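论坛 > 手持夹爪 > 装调与日常维护
浏览 2330　分享 5

标题：Dadela 手持夹爪换垫、归零和理线，说说我们这张台子的做法

青瓦胡同

前阵子有好几位朋友私信问我，Dadela 的指垫到底多久换一次，换完要不要重新归零，线又该往哪边走。我一个一个回，回到后来自己都记不清跟谁说过什么了，干脆开个帖子慢慢讲。我话多，大家泡杯茶再看吧。

先说指垫。我们用的是 Dokis 那种带绒感的黑垫子，厚两毫米，背胶的。新垫子刚贴上去特别涩，夹金属杯子很稳，夹带套子的杯子也稳，用着心里很踏实。用久了表面会压得发亮，摸着滑溜溜的，再往后四个角就开始翘。我自己的习惯是夹了将近 1000 次就换，左右两边一起换，千万别只换一边！我刚接手的时候图省事只换了左边，结果两边一软一硬，杯子一夹就往旧垫子那边偏，软件里看张开量又一切正常，我对着曲线发了一下午的呆。

换垫的步骤也不复杂：旧垫子从上往下慢慢揭，残胶用酒精棉片擦，擦完晾一会儿再贴新的。贴的时候从下沿对齐，往上赶气泡，指尖那一截多压一压，翘边一般都从那里开始。指尖上的螺丝孔别盖住，盖住了下次拆指头还得拿刀划开，容易划伤边。

垫子贴好以后我会先拿木纹套子的不锈钢杯试一试，从杯壁和套子两个高度各夹几回。一个光一个糙，哪边垫子没贴平，手上马上就有感觉。
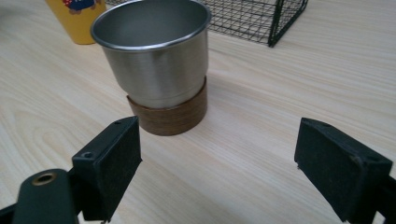

Doaa Ragab

谢谢楼主写得这么细，我从头读到尾，连泡茶那句都照做了（笑）。不过换垫的频率我有点不同看法。我们这边完全不看次数，只看表面。同样的次数，夹塑料件和夹滚边的金属件，磨损差得很远，有时候垫子看着还跟新的一样，按次数换掉实在可惜。我每天开工前用指甲在垫面上横着刮一下，绒面能起来就继续用，起不来了再换。

另外想请教归零：你们是在 Stismont 软件里让它自动找闭合点，还是手动合上再按确认？我用自动的，换完垫子以后总觉得闭合点偏紧。

青瓦胡同

Doaa 说得有道理，次数确实是个懒办法，我们台子上轮着用的人多，每个人指甲刮出来的感觉都不一样，最后只好定一个数字大家都照着做。要是固定一个人用一套，我也赞成看表面。

归零我用手动的。自动那个会一直往里收，收到电流上来才算闭合，新垫子软，被它压进去一点点，零点就跟着往里跑了，你觉得偏紧多半就是这个缘故。我的做法是松松地合上，垫子刚挨着垫子、中间塞张打印纸还能抽出来的程度，再按确认。做完张到最大，再合一次，看读数回不回得来。

再说理线，这块问得最多。我们是双手各拿一只，两根线各走各的，左手的从左边下去，右手的往右边走，绝对不交叉。听着像废话吧？可是真做起来，手往篮子里一伸，线就跟着搭到篮沿上去了，来回一拖，线皮磨着铁丝，时间长了肯定出问题。我现在每次开始之前都先空手比划一遍，把最远的那个动作做到位，看看线的余量够不够，再把线往自己这边顺一顺。

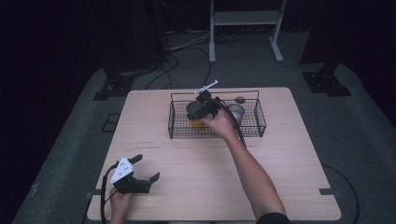

右手的夹爪伸进铁丝篮，左手的搁在近桌沿处，黑线分走两边

青瓦胡同（接上一条）

还有就是夹爪上面的白色标记板，换垫、归零之后都顺手摸一下，看有没有松。标记板要是歪了一点点，轨迹就整个跟着歪，而且歪得很均匀，回放的时候特别不容易看出来。我一般捏着板子的根部轻轻晃，能晃动就拧紧，拧紧之后要重新标一遍，别心存侥幸。标记板表面也别拿酒精猛擦，我用干的镜头布，轻轻带过去就行。

老灯泡

我唱个反调。线搭在篮沿上真没那么可怕，我们在出线口缠了一段编织套，搭就搭着呗，用到现在也没换过线。倒是楼主说的空手比划，新来的同事没一个坚持得下来，写进规程也白写。与其管人，不如在线上想办法。

还有归零塞纸那招，打印纸厚薄不一样，每个人手劲也不一样，我总觉得不太靠谱。Rashti 卖的那种小塞规不贵，买一片放工具盒里多好。

青瓦胡同

灯泡兄说编织套我服气，回头就去弄一段试试！不过我担心套子粗了以后线会变硬，手腕一转就有拽的感觉，慢动作的时候尤其明显，你那边有没有这个问题？塞规我也想要，只是我们工具盒里的东西老是不翼而飞，打印纸起码到处都有，哈哈。

接着讲夹着东西的时候该看什么，有人问怎么判断两根指头是不是平行。我的办法很土：夹住杯子，从正上方往下看。指头和杯壁贴得匀不匀，一眼就有数。要是一边贴着，另一边露出一条斜缝，先别急着动软件，八成是指头的固定螺丝松了，或者垫子有一角没压实。
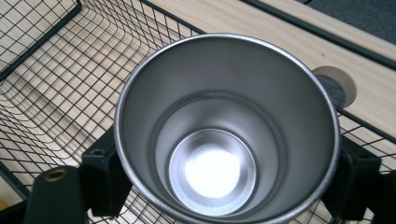 检查螺丝的时候顺便把支架上的黄铜件也看一看，金属拧在塑料里，最怕使蛮劲。我们吃过亏，有位同事手劲大，一把下去铜件跟着转了，整个支架只好重新打印。后来我把那把长柄的内六角收起来了，盒子里只留短柄的，拧到感觉有阻力，再轻轻带一点就停。拧完在螺丝头边上用漆笔点一小点，点在螺丝和支架的交界上，下次看点有没有错开，比拿手去试省事得多。

指头里面要是进了灰，先用小气吹，别对着轴承那边使劲喷压缩空气，会把灰吹到更里面去。绒面垫子吸灰尤其厉害，我用便利贴有胶的那一边粘两下，粘完就清爽了，也不会留胶。

豆沙包不加糖

请问楼主，换完垫子归完零，马上就能正式开始录吗？还是要先磨合？我这边新垫子头一天总是粘手，松开的时候杯子会被带一下，位置就挪了。

青瓦胡同

要磨合的！我漏写了，谢谢提醒。新垫子头一阵子确实发粘，我会先随便夹放一会儿，夹个杯子拿进拿出，等松开时杯子不跟着走了再录。没耐心的话，拿块干净棉布夹着来回搓几下也行，绒面会顺得快一些。

再就是开录前留一小段张到最大、什么都不碰的时间，让软件记一个静止的张开量。以后哪天怀疑零点跑了，把那一段翻出来跟当天的一比就知道了。张开的时候两个垫面都露在外面，翘边、掉绒这些毛病也正好趁机看一眼。
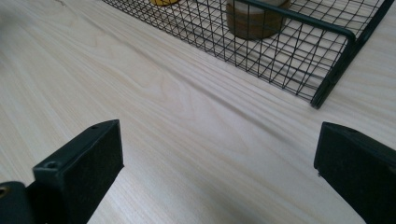

老灯泡

静止那段我同意，这个真有用，我们也留，不过放在结尾。开头人都急着上手，手容易抖，收工前反而稳。另外回你上面问的，编织套要买松一号的，紧的确实会拽手腕，我头一回买的就是紧的，转起来跟拧毛巾似的。

Doaa Ragab

我今天照手动的办法重新归了一遍零，闭合点果然不那么紧了，谢谢楼主！读数来回做了好几次都能对上。自动归零我打算先关掉，等 Stismont 那边哪天能调收紧的力度再说。至于开头留还是结尾留，我想两头都留一点，比一比也许还能看出当天有没有跑。

指垫我还是坚持看表面，这个咱们就各用各的吧，不吵架（抱抱）。

青瓦胡同

不吵不吵，两头都留这个主意好，我明天跟同事商量一下。编织套我已经下单了，松一号的，到了装上再来跟大家汇报手感。豆沙包你那边磨合完也说一声，我想知道棉布那招在你的杯子上灵不灵。

豆沙包不加糖

好嘞，下午就去找块棉布试试～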